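3.2 Stacking order and the size of the base

In the second part of the study, we asked in which order people put bowls of mixed size and color on top of each other. The survey of 60 households was made by Yasaman Babaei in Ivska in July, and each household was visited for 30 minutes. 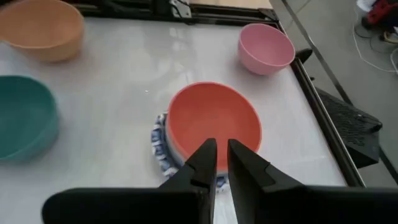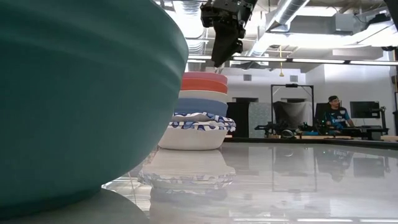
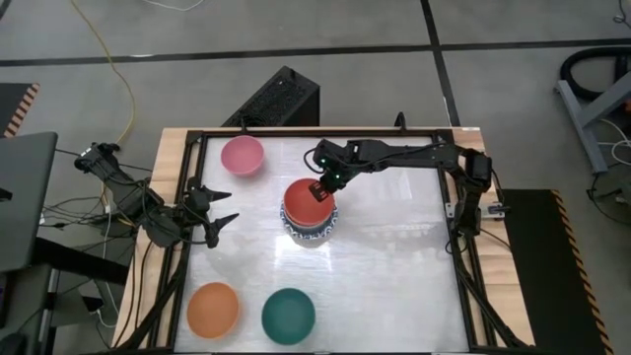
Figure 4. Colored bowls and blue-and-white patterned tableware on a white table surface.

Stability of a stack depends first on its lowest piece. Baxter and Babaei found the same for plates, but their stacks were low and all pieces had one diameter. With bowls the question is more difficult — the walls are sloped, and each bowl sits partly inside the next one. In the stack of six in the second picture of Figure 4, the wide white bowl is at the base and the lower bowls flare a little more than the upper ones, so the stack becomes narrower toward the top. Most of our households preferred this form. When they had no wide bowl, they usually made two short stacks and left the rest on the shelf.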